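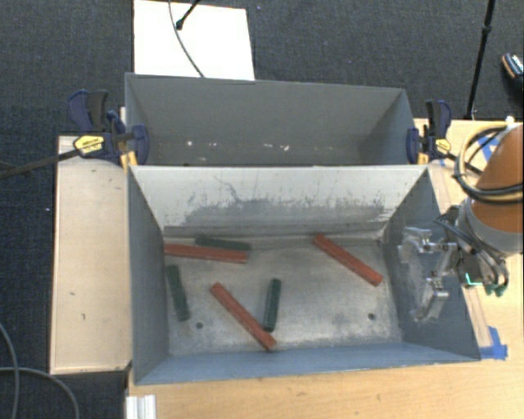
My half of the project was the gripper comparison, and I picked it mostly because I thought it would be the easy half. We had two sets of fingers to try on the same arm: the articulated metal ones, and a pair of softer ones that Eleri Griffiths had moulded for her own project the year before. The question was which of them would do better at getting blocks out of a bin when the blocks are just lying any old how. I used long reddish-orange blocks and shorter dark green ones, on a metal bottom that's fairly worn and shiny in patches, and that shine ended up mattering far more than I'd planned for. The two bins are clamped at the sides where they meet, so the arm can pick from one and drop into the other and I only have to swap the program round.

The clamps were Attila Csizmadia's idea. In my first week I had the bins just standing there, and every time the fingers nudged a wall everything shifted a bit and my calibration was rubbish again. I lost a whole Tuesday to that before I asked for help!

For each set of fingers I ran 865 picks. I'd written 2000 in my proposal, which my supervisor Setsuko Katayama circled and put a question mark next to, and she was right (a pick is quick, but tipping the blocks back in and checking the log isn't). A pick counted as good if the block got over the wall and was let go in the other bin. If it was dropped on the way, or if two blocks came up together, I put it down as a fail.

The metal fingers were better at the green blocks, especially when one was lying right alongside a red one. They're thin enough at the tips to get into a small gap, and the soft ones just squashed against both blocks and came up with neither. With the long red blocks it went the other way. If the arm took hold a little off the middle, the block swung round in the metal fingers and quite often slid out, whereas the soft ones hung on to it. I tried lowering the arm speed to 65 per cent for the red ones and that helped a fair bit, but then I had to do the same for the soft fingers to be fair to both – so that was another two evenings gone.

Blocks near a wall were hard for everything. The open fingers need room on both sides, and the planner (we used Flolent, same as last year's group) would sometimes refuse the pick and sometimes go for it and scrape. I added a rule that kept the fingers 5 mm away from any wall, and after that it refused more but scraped less. I'm still not sure that was the right trade.

Now the shiny bottom. The camera code looks for edges, and under the ceiling lights it kept finding "blocks" that were only reflections. Eskil Holmgren lent me his colour filter, which I dropped in before the edge step, and most of the ghosts went away. I should have started with colour, given that I'd chosen the blocks myself.

If I had another month I'd try metal fingers with a soft pad on the inside. Guilan Wei has the same arm for her part of the project and has said she'll give it a go once her own runs are done, so I've left her my logs and the wall rule, with the old calibration files in a separate folder so they don't get mixed up.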